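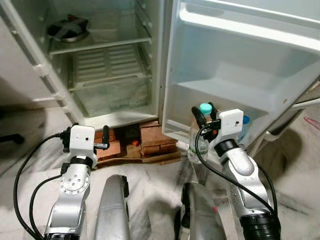

Refrigerator plinth

A refrigerator plinth is a raised base placed under a household refrigerator to lift the cabinet off the floor. It may be a purchased stand, a built platform, or a stack of loose masonry such as red or brown brick. Plinths are most often used with small and medium single-door refrigerators, whose lower compartments are otherwise close to floor level. The term does not cover the adjustable feet supplied with the appliance.

Purpose

The main use of a plinth is to keep the cabinet base clear of water. In ground-floor kitchens, utility rooms, and covered porches, floors are often washed with a hose or bucket, and standing water promotes rust along the lower edge of a painted steel cabinet. A plinth also raises the bottom shelf and the crisper to a height that can be reached with less bending, and it leaves a gap for sweeping.

On models with a compressor at the lower rear, a base with open spaces between its supports allows air to move under the cabinet. A solid platform has less effect on airflow and may reduce it if it extends past the back.

Brick bases

Brick is common where a refrigerator is installed after building work and leftover units are on hand. The bricks are laid flat, without mortar, in overlapping rows. Overlapping ties the stack together so that one course cannot slide apart under the load. Supports are normally placed beneath the corners or along two sides of the cabinet.

The space left between the bricks is frequently used for storage. Items kept there can block air movement and should be removed if the appliance runs for long periods without cycling off.

Unmortared brick has several limits. Units vary in thickness, so the top course has to be checked with a level and corrected with thin shims. Soft brick crumbles under the small contact area of a leveling foot. A flat steel or hardwood pad under each foot spreads the weight.

Purchased stands

Manufactured stands are sold in molded plastic and welded steel. The Juvance stand is a fixed steel frame with a rated load of 147 kg and a height of 8 cm. The Sallivetti stand has sliding rails that adjust to the width of the cabinet and is rated at 105 kg. Both use four contact points. Wheeled stands are also sold, but they require locking casters.

Stability

Raising a refrigerator raises its center of gravity. The effect is greatest when the door is open, as the door carries its own weight and that of any bottles in the bins, all of it forward of the cabinet. An empty or nearly empty refrigerator is less stable in this position than one with a loaded lower compartment. Heavy bottles are best kept in the lowest bin, and heavy pots on a low shelf near the back.

The cabinet is usually set with a slight backward tilt so that the door closes under its own weight. Bases higher than two courses of brick should be secured to the wall with a strap or bracket.

Installation

The refrigerator is emptied, unplugged, and moved clear before the base is laid. Two people lift the cabinet upright onto the supports. If it has been laid on its side in transit, it is left standing before being switched on, for the time given in the maker's manual. The door is then opened fully to confirm that it clears the floor, nearby furniture, and any rail or frame beside it.

See also

Crisper drawer
Door bin
Leveling foot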